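3.2 Collecting the sorting demonstrations

The Lesau sorting set was gathered in September, on one table, by four people who had all been promised it would be quick. The task is easy to state. A toy comes out of the pile, goes over to one of three boxes, and drops through the round hole in the top. A three-year-old can do it. Our policy, trained on tidy piles of blocks, could not, and the tidy piles were the first thing we gave up.

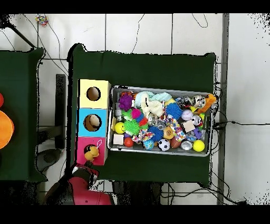
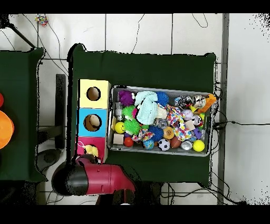
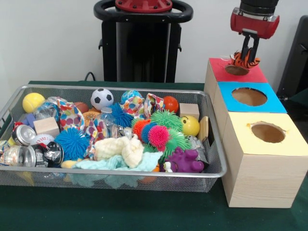 Figure 4. Collection setup for the sorting task, with the packed container of toys and the three colored boxes. Top and middle: head camera. Bottom: fixed camera, with a tiger-patterned plush toy held over one of the holes.

We picked the objects to be annoying in different ways. Balls roll off when nudged. Spiky rubber balls catch on one another, so that a grasp on one sometimes brings up a relative. Cloth has no obvious place to hold it and tends to lie on top of whatever the operator was asked to pick up. Plush toys forgive almost any grasp and then refuse to leave the fingers. An earlier version of the protocol, written by the first author in a hopeful mood, called for the pile to be rearranged by hand after every episode. It lasted one morning. We now stir the pile once per block of 40 episodes and let the robot make its own mess in between.

Each episode covers a single toy. The operator drives the arm by teleoperation and is told which box to use, but never how to get there. This was a deliberate choice and it had a price. Floarea Bogdan came at nearly everything straight down, while Trudy Pomare preferred to push a toy against the rim first and pinch it there. Both styles work. Averaged together they produce a motion that closes the fingers on air, a result we were able to reproduce with great reliability. We therefore label every episode with its operator and condition the policy on that label during training.

We recorded 200 episodes in the first round. Failed grasps were kept as long as the operator recovered within the same episode, as these turned out to be the most useful recordings we had. Episodes in which a toy reached the floor were dropped. So were those in which the wrong box was used, although Adjoa Essien has argued, at some length, that a confident mistake is still a demonstration.

Two annotators marked the moment of grasp and the moment of release in every retained episode. They agreed on 95 percent of releases. Agreement on grasps was lower, mostly over cloth, where it is hard to say when holding begins. Disputed cases went to Roxana Mocanu, whose rulings were final and came without comment.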